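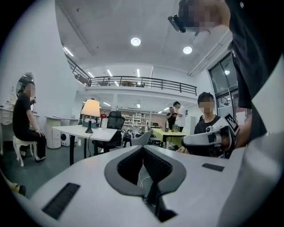 *Fig. 1. Table lamp with a cream shade, lit, on a white table. Vanity dresser and arched mirror at left.*

**Unit 2: Lamps and mirrors in a bedroom or dressing room**

Bring the Werkbridge workbook on Friday. Pages 16 and 17 should be filled in before class.

Terms for this unit:

- *Ambient light*: general light for the whole room
- *Task light*: light for one job, such as makeup or reading
- *Accent light*: light that draws the eye to one spot

A shaded table lamp gives soft light over a small area. In Fig. 1 the lamp has a black curved base and stands on a rectangular table with black legs. The vanity is a separate piece, so treat the two as separate zones in your plan.

**Mirrors.** Light for a mirror should fall on the face of the person sitting there. A lamp behind the sitter leaves the face in shadow. For the Barrios room plan, put the center of the seated mirror at 56 inches and draw one light on each side.

**Matching pieces.** The dresser in Fig. 1 has carved edges, and the small stool in front of it is white and ornate with curved legs. The cylindrical drawer cabinet farther back is also white but much plainer. Note how color can tie together pieces of different styles.

**Homework**

1. Draw the Barrios room to scale and mark each light as ambient, task or accent.
2. Choose one lamp for the table and one pair for the mirror. The budget is $340 for everything.
3. Read the Grulitz chapter on shades. Skip the wiring section, we do that in Unit 4.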